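Where should the switch go in a small open rack at home?

Posted in Home Networking > Racks and Cabling
4 replies shown of 4 - sorted by oldest
204 views

corner_rack_june

Hi everybody! I finally have a real rack and I'm so happy with it I could sit and look at it all evening (I have, more than once). It's an open black one with the square holes, and it lives in our den next to the couch. Before this everything was stacked on a bookshelf and I was pulling the wrong cord every time something needed a restart.

I have the switch and one rack-mount server in it so far. I put the switch at the very top because that's what I'd seen in other people's setups, and the server right below. Under the server I left a bay open. My patch panel is on order from Valterano and I'm told it ships in June, so for now the cables go straight into the front of the switch.

What I'd love some help with:

Is the top really the best place for the switch, or should it sit lower so the cables have less distance to go? My cables come up from the floor.

Should I save the open bay for the patch panel, or move the switch down one and put the panel above it?

And how long should the patch cords be? I have a bag of blue ones left over from my old setup and they're all pretty long. I don't want to throw them out if they can work, but they do end up hanging out into the room.
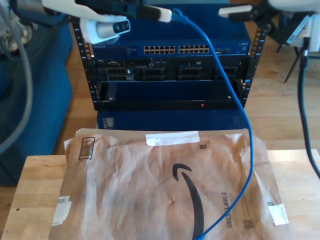
Netgear switch up top, server under it, blue patch cord on its way down

My budget is small after buying the rack. I have $96 left for cords, ties, maybe a cable manager or a shelf. The whole thing (rack, screws, the server rails) came to $434 and I promised I'd stay under a certain number, ha.

Thanks so much in advance! I've learned nearly everything I know from reading old threads on Ulell.

nwankwo_cables

Oh, I love this stage of a rack! Enjoy it, because you can still move things without undoing three hours of cable ties.

Keep the switch at the top. With an open rack you want the thing you plug into most often where you can see the ports without kneeling, and the heavy gear low. If anything I'd move the server down. A rack-mount server is a lot of weight to have high up, especially next to a couch where people are going to bump things and kids are going to climb. Put it as low as the rails let you, with a second person holding the other end while you do the screws.

For the patch panel, I'd put it in the top space and the switch directly under it. Then every cord from panel to switch is a short little hop, and you can use six-inch or one-foot cords for all of them. The long runs from the floor go up the back of the rack, get tied to the rear of the rail, and land on the back of the panel. After that you never touch them again. It looks terrific and it's so much easier to trace one cord when something stops working.

If your rack has no room above the switch, panel below is fine too. I ran mine that way for years.

On the long cords: don't coil up the extra and hide it behind the server. I did this once with a whole bundle and it sat right where the warm air was supposed to come out. Keep two of the long ones for testing (laptop on the couch, cord to the switch, wonderful) and use the rest for the actual long runs to other rooms, if they reach.

Shopping list for your $96, in the order I'd buy:

Short patch cords, a pack of each length
A roll of hook-and-loop tape, the kind you cut yourself
One horizontal cable manager, one space tall
Blank label tape

Skip the shelf for now. You'll find out in a month if you need one. And please go easy with plastic zip ties on network cable. People pull them much too tight, and then you're in there with snips trying not to nick the jacket.

Label both ends before you plug in! I use plain numbers, and then a sheet of paper taped inside the closet door says what each number is. My old labels said things like "upstairs" and then we moved the desk.

grornetti fan

get the short ones. i have the Grornetti cable manager, its ok, the cover pops off if you overfill it. also different colors for different stuff helps a lot

half_past_nine

Mostly agree with nwankwo_cables but I'd leave a blank space between the switch and the server if you have one to spare. Mine are stacked tight and the switch on top always feels warm when I put my hand on it. It has never given me trouble, so take that for what it's worth.

One more thing on the square holes. They take cage nuts, and if your rack came with the little metal insertion tool, use it. If it didn't, buy one, they cost next to nothing. I did my first set with a flat screwdriver and had a bandage on my thumb for a week. Put all the nuts for one piece of gear in before you lift the gear, and check that left and right are at the same height by counting holes from the bottom. Each rack space is three holes, and it's very easy to be one hole off on one side and wonder why the screws won't catch.

For cord length, take a piece of string and run it the way you want the cord to go, around the side and not straight across the front of the other ports. Measure the string, add a few inches so you can unplug it without tugging, and buy the next size up from that. I came out with one-foot cords for nearly everything and two-foot for the ports at the far end.

And run the cords from the left half of the switch out to the left and the right half out to the right. You'll be able to read the port lights when you're done, which I couldn't on my first try.

corner_rack_june

This is so good, thank you all! Server is going down low this weekend, my brother is coming by to hold the other end. I tried the string trick last night with the panel space marked off in tape and got eleven inches for the farthest one, so a pack of one-foot cords it is, plus a few twos. I like the idea of color by purpose too. Blue can stay for the runs to the rooms, and I'll get something bright for the server.

Does anyone know if the hook-and-loop tape comes in narrow rolls? The one I found at the store is wide enough to wrap a sleeping bag.

nwankwo_cables

Half-inch is the one you want, look near the garden stuff, they sell it in green as plant tape. Same thing and usually cheaper. Post a picture when the panel is in!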